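Juli, abends
von Ilse T.

Ich schreibe heute wieder auf Deutsch, obwohl ich müde bin. Die Lehrerin im Abendkurs hat gesagt, ein Tagebuch hilft mehr als jede Grammatikübung, und ich glaube ihr das, auch wenn ich für jede Seite das Wörterbuch brauche.

Seit dem Frühling habe ich den Garten am Rand von Ukonley. Es ist die Parzelle 15, ganz hinten beim Graben, wo der Boden schwer ist und das Wasser nach dem Regen lange stehen bleibt. Am Anfang dachte ich, dass dort nichts wachsen kann. Jetzt habe ich Johannisbeeren, so viele, dass ich nicht mehr weiß, wohin damit. Die Sträucher standen schon da, als ich gekommen bin. Ich habe sie nur geschnitten, und vielleicht auch falsch geschnitten, denn ein Strauch trägt fast gar nichts.

Heute bin ich mit dem alten Saab hinausgefahren. Er hat auf der Straße nach Narkgate wieder dieses Geräusch gemacht, ein Klopfen vorne links, das aufhört, sobald ich langsamer werde. In der Werkstatt klopft er natürlich nie. Ich fahre also langsam und lasse mich überholen. Im Kofferraum hatte ich den Spaten, eine Decke, zwei Flaschen Wasser und das Brot von gestern.

Die Beeren pflücke ich mit dem ganzen Stiel, so hat es meine Großmutter gemacht. Man fasst oben an und zieht ein wenig zur Seite. Wenn man nur die einzelnen Beeren nimmt, platzen sie, und die Finger kleben. Nach dem zweiten Strauch habe ich den Rücken gespürt und mich auf die Decke gesetzt. Es war sehr still, nur vom Graben her ein Frosch. Ich habe versucht, auf Deutsch zu denken, und es ist mir für eine kurze Zeit gelungen. Dann ist mir das Wort für das kleine trockene Ding unten an der Beere nicht eingefallen, und ich war wieder in meiner Sprache. (Nachgesehen: der Blütenrest. So einfach.)

Gewogen habe ich zu Hause, auf der Küchenwaage, in mehreren Portionen: 2220 Gramm. Das ist mehr als im ganzen Juni. Daraus sind 5 Gläser Gelee geworden, und ein kleiner Rest ist in der Tasse geblieben, den habe ich mit Joghurt gegessen. Zuerst wollte das Gelee nicht fest werden. Ich habe immer wieder einen Tropfen auf den kalten Teller gegeben und gewartet, und er ist gelaufen wie Saft. Meine Großmutter hätte einfach länger gekocht, also habe ich länger gekocht. Die Küche riecht noch immer nach Zucker, obwohl beide Fenster offen sind.

Am Nachmittag kam ein Brief von Trasano, wo ich die Wohnung gemietet habe. Die Nebenkosten steigen ab Herbst. Ich habe den Brief dreimal gelesen, denn solche Sätze sind sehr lang, und das Verb steht immer am Ende, wenn man den Anfang schon vergessen hat. Ich glaube, ich habe alles verstanden. Morgen will ich trotzdem im Büro anrufen und fragen, was mit »Umlageschlüssel« gemeint ist. Vor dem Telefonieren habe ich noch Angst. Beim Schreiben kann ich warten, bis das richtige Wort kommt.

Für die nächste Ernte möchte ich Kisten mit Löchern, damit die Beeren Luft haben.
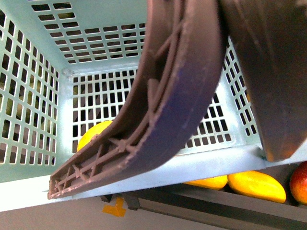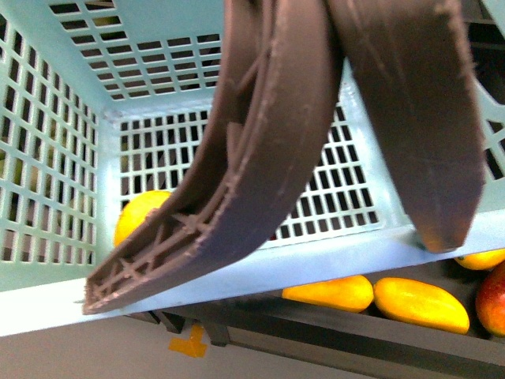
Blaue Kunststoffkiste mit durchbrochenen Wänden, zweimal von oben

Es ist nach elf. Die Gläser stehen umgedreht auf dem Tuch, und eines davon hat eben leise geknackt. Ich muss noch die Etiketten schreiben, aber das mache ich morgen vor dem Anruf.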